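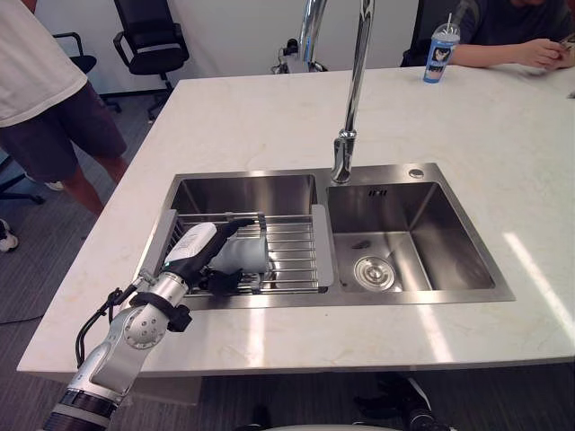

7. Kitchen chores: what the Maron arm can do now

Before you plan any chore, please read this section fully. The Maron arm can do a small part of the kitchen work, and a person must stay near for all of it. Moving one light cup at a drying rack in the left basin of a double sink is the kind of task we recommend for the beginning. Washing greasy pots and sorting knives are not supported in this release.

7.1 Prepare the sink

1. Put the drying rack across one basin. Check by hand that it does not slide.
2. Take all glass and sharp items away from the reach of the arm.
3. Choose one light cup with straight sides. Do not start with a bowl.
4. Set the speed to level 2.

Note: In our trial kitchen in Nitdale the arm tried 136 cup placements, and 17 of them needed help from a person. Your result will depend on your rack and your cups.

7.2 Check the gripper

1. Press Pause and wait until the arm is fully still.
2. Look at the surface of each finger. Light scuffs are normal. Cuts are not.
3. Wipe the fingers with a soft cloth and let them dry for about 7 minutes.
4. Release Pause and open and close the gripper one time with no cup.

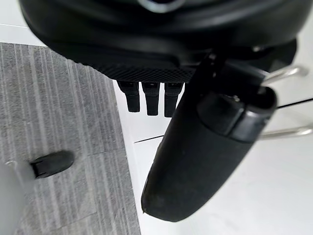
Fig. 7-2. Gripper finger with end cap, seen from close.

Caution: Never put your hand between the fingers while the power is on, also when the arm is paused.

7.3 Run the chore

1. Hold the cup between the open fingers and press Close.
2. Select Kitchen, then Rack, then Start.
3. Stay within reach of the Stop key until the arm goes back to its rest position.
4. If the cup hangs crooked in the gripper, press Stop and begin again from step 1.

Folding towels and wiping tables are still in test at Momance. We plan to add a section for wiping in November. Please do not write your own program for these chores with the kitchen settings, the grip force is too high for it.

Text: Elias Sleiman. Checked by Brenda Haslam, 20 September 2021.

Print this section | E-mail this section

Contact Momance Support | © 2021 Momance | Back to top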